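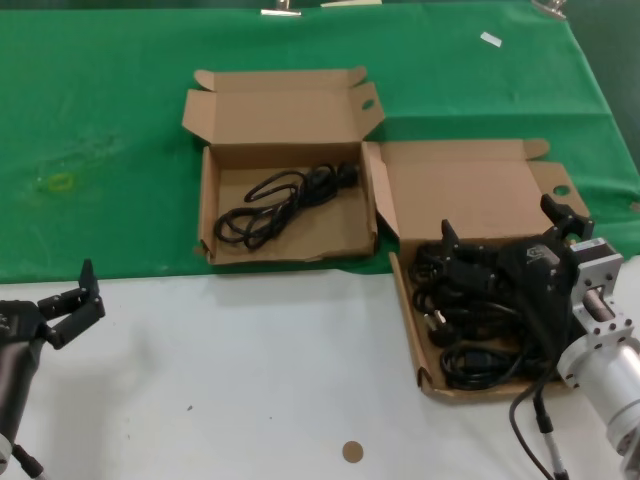 Spare cords: one box each, or one big bin?

Category: Home & Storage > Closets, Drawers and Odd Corners
Tags: cords, cardboard, labels, small spaces
Print this thread | E-mail this thread
Last updated: 12 Nov 2025

akabello
OK, I have finally done the hall closet and I am so happy with it that I need to tell people who will care. Everything with a plug that isn't in use right now gets its own flat cardboard mailer, the kind with the hinged lid, and the mailers stand on edge on the shelf like books. Label on the spine. That's the whole system! I bought a pack of 200 mailers with my sister and we split it, so there are plenty left and I'm looking around the apartment for other things to put in boxes.

Before this I had a tub. You know the tub. I'd go in for the printer cord and come out with the printer cord, a phone charger and something from a waffle iron, all in one knot.

My questions for the group: do you store cords coiled or folded? And does anyone keep a list, or do you trust the labels?

– Amparo

rbraganca
Coiled, always, and loosely. I used to wrap mine tight around my hand and elbow and then wonder why they sprang all over the place when I let go. Big easy loops, lay it down flat, close the lid. If it wants to make a bigger circle than the box allows, get a bigger box.

I love the spine labels. Mine are on the lids, so I have to pull every single box out to read it, and I'm now looking at my shelf with new eyes and a little bit of shame.

kw_kong
I'm going to be the grump. A box per cord is a lot of box. I live in 2 rooms over a bakery in Drarnmont and there is no universe where I give a shelf to air with a cord in the middle of it. Zip bags, one cord per bag, a strip of masking tape with the name on it, bags filed upright in one bin. You can see through the bag, so the label is just backup. Takes up a third of the room.

Also, do you need all of them? I went through mine in July and most of what I owned belonged to things I'd already gotten rid of.

akabello
Kai-wen, I knew you'd show up! You're right about the space, I'm lucky with that closet. But I tried bags and I never put anything back. Squeezing the air out and getting the zipper to catch annoyed me just enough that the cord went on top of the bin "for now." A lid I can flop open with one hand, I'll use.

I did a purge first. The waffle iron cord is gone. (So is the waffle iron. It's been gone since I lived on the coast.)

kw_kong
Fair. If it gets put back, it works. I'll give you that one.

nglsu
Oh, I have opinions on cardboard. I keep fabric, patterns, sewing machine parts and a truly silly number of foot pedals, and I went from plastic to cardboard and partway back again.

Good things about cardboard: you can write right on it. It's cheap enough that you don't feel bad cutting a notch or a handle. Boxes from the same pack are the same size, so they line up beautifully, and that alone makes me want to keep the shelf tidy.

Bad things: it hates a damp floor. I had a row of them along the outside wall of my basement and the bottom ones went soft. Anything below knee height in my house is now in a Stovholm tote, the gray ones with the clip lids. Everything above that is cardboard, and I have been happy with the split.

What you do NOT want is a mix of box sizes. I saved every shipping box that came through the door for a while and it was chaos.

– Ngan-ling

chyeh_garage
Disagree on the mixed sizes! I do it on purpose. Small for phone and camera stuff, medium for laptop bricks and power cords, one long one for the extension cords. I can find the right row from the doorway by the size alone. If they were all the same I'd be reading labels all day.

Agree on damp. Garage floor, same story, same soft corners.

nglsu
Three sizes that you chose is a system. I had whatever the mail brought. Big difference!

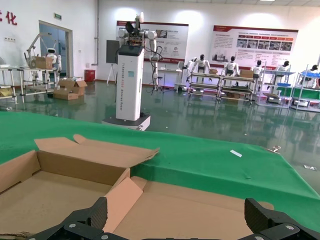

Folding box, open, ready to fill.

rbraganca
Since we're talking boxes: for anyone folding these for the first time, crease every score line before you start putting it together. Bend it all the way over, press, bend it back. Then fold the sides up, tuck the front in last. I did my first few without creasing and they came out like little trapezoids. Do it at a table, too. On the couch you'll lose your mind.

Keep one open in front of you while you sort. It goes so much faster when the next box is already waiting.

akabello
YES to a big table. I put a cloth down as well, so nothing got scratched and I could shake all the crumbs and dust and bits of old tape outside at the end. Very satisfying.

Next question, labels! I've been using a Grasel label maker and the tape is crisp and pretty but it curls up on cardboard after a while. Is it me?

chyeh_garage
It isn't you. Brown cardboard is dusty. Wipe it with a dry cloth first and rub the label down hard with the back of a spoon. Or do what I do and use a fat black marker. My handwriting is terrible and I can still read it from the ladder.

Write what the cord GOES TO, by the way, and skip the plug type. "Living room lamp." "Blue speaker." Six months later you will not remember what kind of plug the blue speaker takes, but you'll know you want the blue speaker.

kw_kong
That is the best advice in the thread and I'm mad I didn't say it first.

One addition. Put a matching bit of tape on the device. My scanner has a little "14" on its underside and so does the bag. No guessing.

nglsu
Ooh, numbers. I went down that road and kept a notebook to go with it. I got as far as 66 and then the notebook got lost behind the dryer and I had a wall of numbered boxes that meant nothing to me. Words for me, please. If you love a list, keep it in the same closet, on a string, on a nail.

kw_kong
Ha! Mine is taped inside the lid of the bin. But I take the point, numbers need a key and a key needs a home.

rbraganca
Can I ask about shelves? My boxes stand up fine until I take one out, and then the whole row slumps over sideways. The shelf is a Tefera, the deep one, no dividers.

akabello
I have the shallow Tefera and mine slumped too! I used a pair of heavy old bookends from my dad's office, one at the end and one in the middle. A brick wrapped in felt would do it. My sister leaves an empty box in the row as a spacer and pulls it out when something new comes in, and I'm stealing that.

chyeh_garage
Or lay them flat and stack. I know, I know, you have to lift the top ones to get the bottom one. I keep holiday lights at the bottom and daily stuff on top and it has never bothered me.

rbraganca
Holiday lights! Now there's a cord that does not coil. What do you do with those?

chyeh_garage
Wrap them around a flat piece of cardboard with a slit cut at each end. Tuck the plug in one slit, wrap, tuck the tail in the other. Slides right into a box. I cut the pieces from old box lids.

nglsu
Same here, and I do my elastic and bias tape that way too. Amparo, if you have mailers left over, please try it with ribbon before the gift wrapping starts. It's so pretty all lined up.

akabello
I have a whole drawer of ribbon. You have just given me my evening – thank you! Will report back on the bookends too, I think the middle one may be too wide.

kw_kong
Fine. I'm ordering a small pack of the mailers. For the ribbon only. The cords stay in bags.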